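Carnet d'atelier, 26 mars 2022

Bon, je reprends le carnet après deux semaines sans rien écrire, donc ça va être un peu en vrac. Le sujet du moment, c'est toujours le break Dremia de l'essai longue durée, celui qu'on nous a livré avec le camouflage encore collé sur les bas de caisse et un bruit de roulement à l'arrière gauche que personne n'arrivait à reproduire deux fois de suite.

Le bruit, d'abord

Il apparaît à chaud, en appui à droite, entre le rond-point et la longue ligne droite de la piste de Netisden. À froid, rien du tout. J'ai fait la boucle vitres ouvertes, vitres fermées, ventilation coupée, coffre vide, coffre chargé avec les sacs de sable (merci pour mon dos !). Ça gronde, ça s'arrête, ça repart. Au premier passage j'aurais juré un pneu usé en facettes. J'ai donc permuté avant/arrière, et le bruit est resté sagement à sa place. Pas le pneu.

Levage sur le pont deux, roue démontée, jeu radial à la main : imperceptible. Au comparateur par contre on lit quelque chose, et surtout le moyeu accroche légèrement sur un quart de tour. J'ai refait la mesure trois fois parce que le pied magnétique glissait sur la peinture anticorrosion. Pensez à gratter un petit rond de métal nu avant de le poser, sinon vous allez vous battre avec l'aiguille comme moi.

Démontage du roulement

Le Tosuda d'origine est sorti sans drame, à la presse, avec la bague de 33. La cage est marquée côté intérieur et la graisse a viré au brun. Côté extérieur, tout est propre, ce qui me laisse penser à une précharge trop forte au montage plutôt qu'à une entrée d'eau, mais je ne mettrais pas ma main au feu. Le joint à lèvre a l'air neuf. J'ai tout mis en sachet, étiquette bleue, étagère du fond.

Remontage avec le roulement Noonan qu'on avait en stock. Même cote, mais le codeur magnétique pour l'ABS n'est repéré que par une pastille minuscule : côté pastille vers le capteur, je l'écris en toutes lettres parce que j'ai failli le presser à l'envers. Serrage en deux temps, 100 Nm puis l'angle, écrou neuf évidemment.

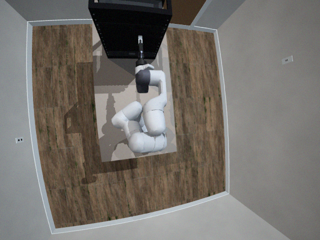
Essai après remontage

Reparti sur la piste en milieu d'après-midi. Dix minutes de mise en température, puis la boucle complète dans les deux sens. Plus de grondement en appui à droite. Il reste un petit sifflement au-dessus de 110 que je mets sur le compte de la baguette de toit, mal clipsée depuis qu'on a retiré l'adhésif de camouflage. Un bout de ruban dessus et hop, disparu. Donc deux bruits l'un sur l'autre depuis le début, et moi qui n'en cherchais qu'un...

Pas de voyant ABS, vitesse de roue cohérente sur les quatre voies à la valise. J'ai quand même provoqué deux gros freinages sur la partie humide pour voir si la régulation se déclenchait normalement. Rien à signaler, la voiture reste bien droite, la pédale vibre comme il faut.

Le compteur affichait 661 km à la réception et je note ici que le bruit était déjà signalé sur la fiche de livraison, d'une écriture illisible, tout en bas. Si vous réceptionnez une voiture, recopiez les remarques manuscrites dans le fichier commun, s'il vous plaît ! J'aurais gagné une matinée.

Consommation et pressions

Pendant que j'y étais j'ai repris les pressions. Elles étaient trop basses devant, trop hautes derrière, donc sans doute inversées par celui ou celle qui a fait le dernier contrôle (peut-être bien moi, d'ailleurs, le carnet ne dit rien). Les valeurs de l'étiquette de portière sont les bonnes, oubliez la feuille scotchée sur le gonfleur, elle concerne l'ancienne berline. Je l'ai arrachée.

Les relevés de consommation de mars faits avant cette correction sont donc à prendre avec des pincettes. Je ne les efface pas, je les ai juste passés en gris dans le tableau. On refera un plein-à-plein propre sur l'itinéraire mixte, même station, même pompe si possible, et climatisation coupée, parce qu'un relevé sur deux a été fait avec et l'autre sans.

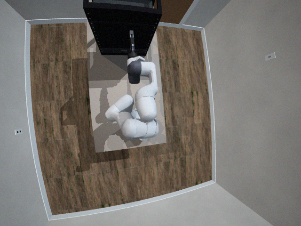

Atelier Essais et Mise au point, équipe Châssis

Impressions de conduite, en passant

Puisqu'on me demande mon avis à la machine à café, autant le mettre par écrit. Le Dremia est plus confortable que le précédent, ça saute aux yeux (enfin, aux reins) dès les premiers dos-d'âne. L'amortissement arrière laisse un rebond de trop sur les longues ondulations, surtout avec les sacs de sable, et je trouve la direction un peu collante autour du point milieu. À faible vitesse c'est agréable, sur route rapide on corrige sans arrêt de deux ou trois degrés et ça finit par fatiguer. En revanche le train avant accroche très bien, j'ai été surpris dans l'épingle du haut, je suis entré trop fort exprès et ça a tourné.

La boîte, je réserve mon jugement. En mode normal elle monte les rapports trop tôt et on se retrouve à relancer sur un filet de couple. En mode sport c'est l'inverse, elle garde la troisième jusqu'à la nausée. On m'a parlé d'un nouveau calibrage qui arrive, j'attends de l'avoir dans la voiture avant de râler pour de bon.

Le siège conducteur grince quand on recule l'assise à fond. J'ai mis un peu de graisse blanche sur la glissière gauche, à surveiller. Et le porte-gobelet est toujours incompatible avec les tasses de l'atelier, ce que je considère comme un défaut majeur.

Reste à faire

Découper la bague extérieure du Tosuda pour regarder la piste de roulement à la loupe, et faire des photos correctes avec l'échelle.

Contrôler l'arrière droit par acquit de conscience, tant que la presse est réglée à la bonne hauteur.

Commander des écrous de moyeu, j'ai pris le dernier de la boîte. Commande de 10, ça nous laissera tranquilles un moment.

Reclipser la baguette de toit correctement et enlever mon ruban, il est affreux.

Géométrie du train arrière après repose : je n'ai touché à aucune biellette, mais je préfère vérifier avant le grand trajet. Le banc est pris demain matin, j'ai réservé le créneau d'après.

La clé du Dremia est dans le tiroir du haut, avec le porte-clés jaune. La deuxième clé, je la cherche encore.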